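Old office towers get a second go at Gostden repair day

June 6, 2024

I went along to the Gostden repair day meaning to stay for a cup of tea and ended up there until they stacked the chairs. This time it was all desktop computers, the big heavy towers that offices toss out by the trolley load, and there were 64 of them lined up along the wall when I walked in!

They came from Akanda, the packaging firm up the road, which cleared out its old accounts floor in February. The plan is to strip each one back, check the memory and the processor, swap whatever's dead and send the good ones out to households on the Garkivitz waiting list. A finished machine costs $45, keyboard and mouse thrown in.

I hadn't looked inside a computer for years and I'd forgotten how much is packed in there (so many coloured wires!). You lay the case on its side, take the cover off and there's the green motherboard, the rows of memory slots, the socket in the middle for the processor. The blue plastic bits are my favourite part, clips and tabs and a latch, all the same cheerful colour.
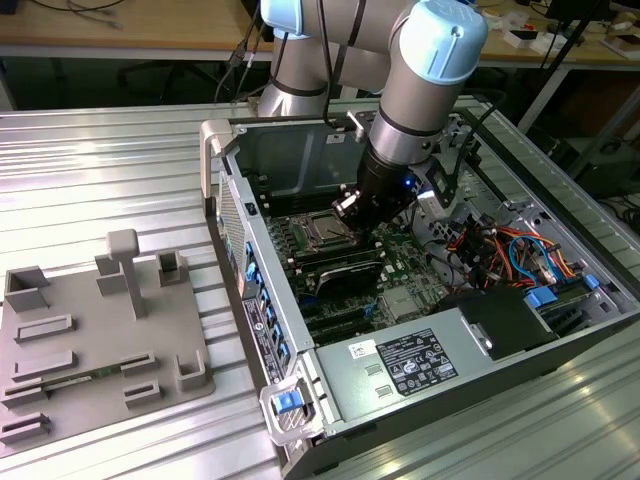

Anyone thinking of donating should leave the drive caddies in, a reader wrote after last month's item, as her own tower sat on a shelf for 3 weeks waiting on a replacement. Fair point, and I passed it on at the front desk. They'd like the power cords too, please, and any spare screws taped in a bag.

Ilomov is covering the cost of new drives for this lot, and the organisers tell me 275 computers have gone out the door since the repair days began. The next one is for printers. I've got one in the garage that hasn't worked properly since we moved, so I'll be in the queue with everybody else.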